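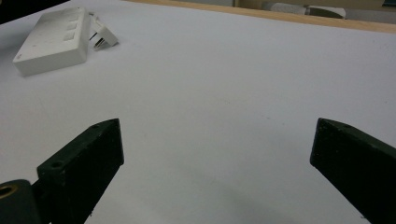

4.2. El cable como residuo doméstico

La literatura sobre orden en el hogar ha dedicado páginas generosas a los calcetines, a los libros y a las tapas de los recipientes de cocina. De los cables se ha ocupado poco, y casi siempre para recomendar una caja. Nuestros informantes ya tenían la caja. Varios tenían dos, y una tercera para los cables que no cabían en las anteriores ni servían para nada conocido.

El inventario se realizó en 52 viviendas de Irkasau y Skultemthorpe durante el mes de julio, con la ficha de registro Clendar en su versión abreviada (la completa exigía anotar la procedencia de cada cable, requisito que hizo abandonar a los primeros hogares antes de llegar al pasillo). Se catalogaron 153 regletas, entendiendo por tal cualquier base múltiple con cordón propio. Quedaron fuera los adaptadores en forma de T, que un hogar defendía como «regletas pequeñas» y que el equipo, tras una discusión más larga de lo que conviene admitir, remitió al apéndice.

Para la codificación distinguimos tres estados. Llamamos «en servicio» a la regleta enchufada y con al menos un aparato conectado; «en reserva», a la guardada en un lugar que el informante es capaz de nombrar sin levantarse; y «en tránsito», a la que ocupa una superficie destinada a otra cosa, a la espera de una decisión. El tercer estado se pensó como categoría residual. Acabó siendo el más interesante y, en algunas viviendas, el más estable: hay regletas en tránsito que han sobrevivido a dos mudanzas.

La postura de la regleta sobre la mesa resultó ser un indicio útil, aunque modesto. Los objetos que sus dueños consideran colocados tienden a alinearse con el borde del mueble; los que están de paso se dejan como caen. La regleta de la figura 3 descansa en diagonal sobre el tablero blanco, con el cordón saliendo hacia la derecha y la clavija tumbada a su lado, disposición que en nuestra ficha recibe la clave T-2 (en tránsito, clavija a la vista). La clave T-1 se reserva para los casos en que la clavija ha desaparecido bajo otro objeto y hay que tirar del cordón para encontrarla. 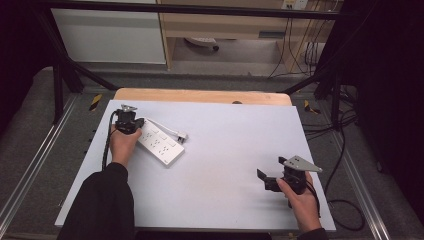

Figura 3. Regleta blanca con el cordón extendido, sobre tablero de trabajo.

El cordón merece mención aparte. Medido el tiempo de recogida con el protocolo Lu, enrollarlo consumió más atención que cualquier otra operación, y el resultado rara vez satisfizo a quien lo ejecutaba. Coexisten dos escuelas: la que enrolla alrededor del cuerpo de la regleta y la que forma un ovillo aparte y lo sujeta con lo primero que encuentra. Ambas describen a la otra con términos que no reproducimos. En una misma vivienda se documentaron hasta 5 maneras de enrollar, repartidas entre menos personas que maneras.

No hallamos relación clara entre el número de regletas en reserva y la frecuencia con que el hogar compra otra nueva. Preguntados por ello, los informantes respondieron que las guardadas eran «para una urgencia». Las urgencias registradas durante el trabajo de campo se resolvieron con una regleta prestada por algún vecino.

Correspondencia: Grupo de Estudios del Ajuar Doméstico, Irkasau | © Los autores | Volver arriba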